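Can I cut my old jeans into shorts without ruining them?

Posted by mudlarkin, 31 Jul 2018

I've got a pair of jeans that I love to bits but the knees have gone completely. Both of them, and one has been patched twice already. The rest of the denim is still lovely, and the waist fits me better than anything I've bought since, so I can't face putting them in the rag bag. I'd like to turn them into shorts for a fortnight by the sea.

My worry is that I did this once years ago with a different pair and it was a disaster. I put them on a table, cut straight across both legs, and when I tried them on they were far shorter at the back than the front and one leg was longer than the other. I kept trimming to even them up until there was hardly anything left to wear!

So: where do I cut, how do I get both legs the same, and do I need to hem them? I don't have a sewing machine but I can manage a needle and thread. They're ordinary cotton denim, no stretch as far as I know. The label says Kedico, if that helps anyone.

thimbleandtea

Oh, please do it, you'll be so pleased! I must have made more than 30 pairs of these by now, for me and half the family, and a good pair of cut-offs in old denim is the nicest thing you can wear in warm weather. New shorts never feel the same.

The first thing is to wash and dry the jeans the way you normally would before you go anywhere near them with scissors. If they have any shrinking left in them you want it out of the way now. Then put them on, with the shoes you'd wear with shorts, and stand in front of a long mirror. Don't bend over to mark them yourself (everything rides up when you bend, and I suspect that's half of what went wrong last time). Get someone to put one pin in where you want the finished hem to be, on the outside of the leg. If there's no one about, pin a guess, stand up straight, look, and move it. Sit down on a chair as well. Shorts that look perfect standing up can be very surprising on a bus.

Now add on your allowance. For a raw edge that you're going to let fray, cut about an inch below the pin. For a turned-up hem, two inches. If you want a chunky rolled cuff, give yourself four and play with it. You can always take more off.

Take them off, do up the button and the zip, and put them on the biggest flat surface you've got. I use the kitchen table with the leaf out. Smooth from the waistband towards the legs with the flat of your hand, and make sure the side seams are really at the sides. Old jeans twist, and the outside seam likes to creep round to the front of your shin. Pull it back where it belongs, at least for the part above the cut.

About the line itself. If you rule it straight across, the back will always end up shorter on you, as there's more of you for the cloth to travel over at the back. What you want is a line which dips a little. Start at your pin on the outside seam and let it drop as you go towards the inside leg, half an inch or so, and then cut the back layer slightly longer than the front. I cut the front layer first, turn the whole thing over and do the back separately. It takes five more minutes and it makes all the difference.

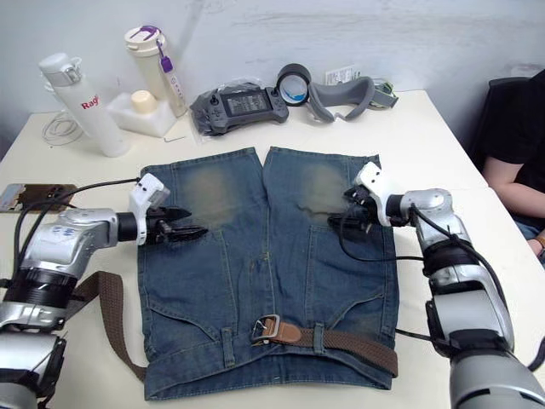 Back pockets up, belt still in the loops.

For matching legs, cut one leg only, then fold the jeans in half down the middle so that the legs are on top of each other, crotch seams together and waistband together, and use the cut leg as your pattern for the other. Tailor's chalk is best, but a sliver of dry soap works beautifully on dark denim and washes straight out. Use proper fabric scissors if you can borrow some. The thick seams are where kitchen scissors start chewing, so go slowly over them in little snips.

As for hemming, you really don't have to! If you like a fringe, run a line of small backstitch by hand all the way round, at the height where you want the fraying to stop. Use a strong thread. I swear by Saengthong topstitching thread in the old gold colour, which matches the stitching on most jeans, but any good polyester will do it. Then wash them and tumble dry them and you'll have a gorgeous soft fringe. Snip off the long straggly bits and leave the rest. For a proper hem, turn up half an inch, press it hard with a steam iron, turn up again, press again, and stitch with a denim needle and a thimble. Bash the side seams with a hammer first, with a bit of cloth over them. I'm quite serious, it flattens the bulk and it's tremendous fun.

Keep the leg pieces, by the way. The bits below the knee make brilliant patches, and one leg gives you a decent peg bag.

gravel_path

Just cut them. Seriously, mark one leg, fold in half, cut the other to match, done. I did mine on the floor of a caravan with bread scissors and wore them for the whole of a walking trip round Ceston. Nobody on a beach is measuring your hem.

Only thing I'd add is cut them longer than you think. Mine started as knee length and I'm glad they did.

oldbobbin

I agree with nearly everything thimbleandtea says, and the hammer tip is a joy. A couple of things from someone who used to do alterations at a dry cleaner's in Renmont.

Check whether the denim has any stretch before you decide on a raw edge. Pull it across the width of the leg. If it gives and springs back there's elastane in it, and the fringe may come out with wiggly little clear threads among the cotton. You can trim them but they keep coming. A turned hem is much neater on stretch denim.

If you're sewing by hand, wax your thread. Run it over a candle stub, then press it between two bits of kitchen paper with a warm iron. It stops the knots and it'll last you years. And do take your belt off and empty the pockets before they go in the wash, though I'm sure you know that. I've fished some wonderful things out of pockets in my time.

One small disagreement: I'd drop the back by a bit more than half an inch on anyone with a curvy figure. Tack it, try it on, and look at it from the side in the mirror before you commit.

Comments

pipandpeel: Did this last night with the folding trick and both legs match! First time ever. So chuffed.

mudlarkin: Thank you all so much. I've pinned, I've sat on a chair, and I've chalked with soap. Cutting tomorrow. The denim doesn't stretch at all so I'm going for the fringe.

tidewrack: Does this work on cords?

thimbleandtea: @tidewrack It does, but hem them. Cords shed fluff everywhere if you leave them raw, you'll be hoovering for a week.

gravel_path: they were good scissors for bread

mudlarkin: Done, and they're the same length all the way round!! Slightly longer than I'd planned but I love them. Peg bag next.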